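2021-07-15

1/ We're looking for people to help write and record a walking audio play about the Declercq Cannery strike. It'll follow the route the strikers took through Plivemine, from the cannery gate to Zandus Hall. Details in this thread, because the flyer left a lot out.

2/ Short version of the history. The cannery was the main employer in Plivemine for most of its life. The strike lasted 19 days. It started on the packing line over a change to break times, and by the end nearly 1,000 people were marching up Tornano Street. The gate is still there. The rest of the site is parking and a tire shop.

3/ Most of what's been written about it comes from the company side or from the newspaper. We have very little from the people who worked the line, or from the kitchens that kept the marchers fed. That's the gap we'd like the play to fill.
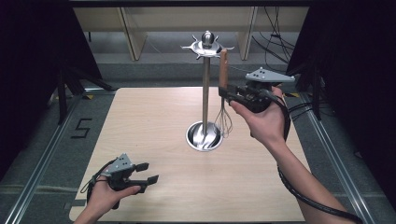
4/ What we need first: writers. You don't have to have written a play before. Each writer takes one stop on the walk and writes a scene for it. A scene should run about as long as it takes to stand at a corner and listen without getting cold. We'll edit together and everybody gets a credit.

5/ The stops still open are the gate, the rail crossing, the lower end of Tornano Street and the steps of Zandus Hall. The bakery corner and the footbridge are taken. If you want one of those two anyway, write and say so. People do drop out.

6/ Second: voices. We want people from Plivemine reading these parts, any age over 16. If English isn't your first language, good. It wasn't for a lot of the packing line either. Scenes can be in more than one language as long as a listener can follow what's going on.

7/ Third: family stories. If a parent, grandparent or neighbor worked at Declercq, we'd like to hear from you, even if you think you only know a little. We've already changed one scene completely after a phone call about where the picket line kept its coats. 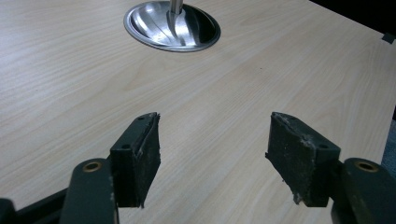

8/ The strike kitchen gets its own scene, and it's the one we know least about. We know it ran out of the basement at Zandus Hall and that it served breakfast and supper. We don't know who ordered the food, what was cooked, or who paid the grocer. Family kitchen things are welcome at the story sessions, and they can be as plain as an ordinary pot. If you can tell us whose it was and what went in it, we can use that. You take items home the same day.

9/ Same goes for paper. Pay slips, union cards, recipe cards, letters, the backs of photographs. Please don't tape, laminate or clean anything before you bring it. A folder or a large envelope is fine.

10/ A few people have asked whether we'll name the strikebreakers. No. Some of the families still live here and the scenes don't need it. We'll say that people crossed the line and we'll let characters talk about why, on both sides.

11/ Money. Writers and readers get a small fee, the same for everyone. It isn't much and I'd rather say that now. Bus fare is covered if you keep the ticket. The recording is paid for by a local history grant, so there's no charge to take part and the finished walk will be free.

12/ Time. The first writers' meeting is at Zandus Hall, upstairs in the small room. The elevator is working again - use the side door by the bike racks. After that there's one meeting a month until we record. If you can't do evenings, tell us and we'll work by phone.

13/ The plan is to have the walk ready in November, for the anniversary of the last march. It'll be a download you play on your own phone, and we'll have a few players to lend at the library desk. The whole route is step-free apart from the footbridge, and there'll be a version that goes around it.

14/ To put your name down, reply here or send a message with which part you're interested in: writing, reading or stories. You can leave a note at the library desk too, marked Declercq walk. We'll answer everyone, but it may take us a week.

15/ Correction to post 5: the rail crossing has just gone. The gate, lower Tornano Street and the hall steps are still open.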